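Shopping basket

A shopping basket is a small handheld container that a store lends to its customers so they can collect goods before paying. It is used mainly in grocery stores, convenience stores, drugstores and discount shops. The basket stays the property of the store and is left at the checkout, unlike a shopping bag, which goes home with the customer. Stores with more floor space usually offer both baskets and wheeled carts.

Contents
History
Design
Use in small stores
Cleaning and upkeep
Loss
See also

History

Before self-service, most grocery customers stood at a counter and asked a clerk for each item. Many brought a basket of their own, often woven from willow, and had it filled for them. When stores began letting customers take goods from open shelves in the early twentieth century, they needed something for people to carry while they walked. Early store baskets were made of woven wood splints or bent wire.

Wire remained the usual material for decades. It was strong and easy to stack, but the coating wore off, and bent ends could catch on clothing. Molded plastic replaced it in many chains in the later part of the century. Wire baskets are still made and are often chosen by bakeries, garden shops and stores that want an older look.

Packaged snacks are among the goods most often carried in baskets, being light for their size and usually bought a few at a time.

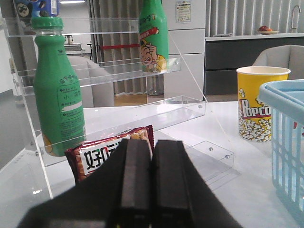

A snack bag with Chinese characters on its packaging.

Design

The common plastic basket is rectangular and wider at the top than at the base. The taper lets empty baskets nest inside one another, so that a tall stack takes up little floor space near the entrance. The rim is thicker than the walls and carries most of the load. Two handles are usual, one hinged to each side, and they fold down flat when the basket is not being carried.

Walls are normally perforated. Openings reduce weight and the amount of plastic needed, let spilled liquid drain, and allow a clerk to notice anything left at the bottom. Color is mostly a matter of store branding. Some chains use a second color to mark baskets for a particular department, such as chilled food or cosmetics.

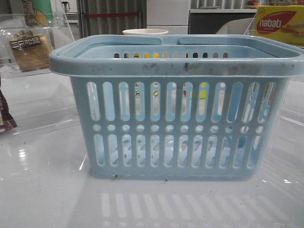
Capacity is given in liters or quarts by most makers, and a rated load is often molded into the base. A full basket carried on one arm becomes tiring quickly, and many stores therefore keep a second stack near the middle of the floor, where customers who came in for one item may find they want several.

Rolling baskets appeared as a middle choice between the handheld basket and the cart. They are deeper, have two or four small wheels and are pulled by a long handle. They suit narrow aisles but can be a tripping hazard in crowded stores.

Use in small stores

Convenience stores and neighborhood groceries often have no room for carts, and the basket is then the only container offered. The number needed depends on the busiest hour of the day and has little to do with the total number of daily customers. The Hallcombe food market, a single-floor store, opened with 80 baskets and later raised the number to 304 after lines at the door became common on weekday evenings. A smaller branch in Botilville, with one entrance, has kept to 90.

Placement affects how many customers take a basket. Stacks are usually set just inside the door, on the right-hand side in countries where people tend to walk on the right. A raised stand keeps the top basket within reach of older customers and wheelchair users.

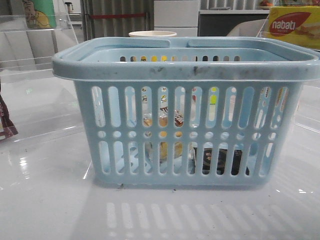
At the checkout, the clerk or the customer empties the basket onto the counter or belt. Self-checkout machines generally have a shelf beside the scanner where the basket rests. Heavy and rigid items are best placed at the bottom, with eggs, soft fruit and bread on top. In some countries the clerk moves scanned goods directly into a second basket, which the customer then carries to a separate packing table.
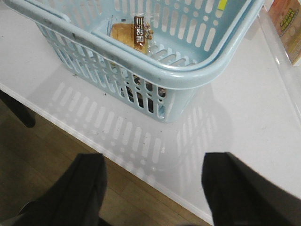 Packaged bread in a plastic shopping basket.

Cleaning and upkeep

Baskets are handled by many people and are set down on floors, so they pick up dirt on the handles, rim and base. Plastic baskets can be washed with warm water and a mild detergent. Large chains may use a washing machine built for crates or send baskets out to a contractor. The Kamullow company, which supplies baskets to independent grocers, advises a full wash every October in addition to regular wiping.

Cracked baskets are normally withdrawn, as broken edges can cut hands or tear packaging. Polypropylene and polyethylene can both be recycled once any metal parts are removed.

Loss

Some baskets leave the store with customers and are not returned. The Abugri chain replaced 1,000 in a single year across all its branches. Common measures include security tags, signs at the exit and the sale of low-cost bags.

See also

Shopping cart
Reusable shopping bag
Self-service store
Crate

This page was last edited on April 14, 2023.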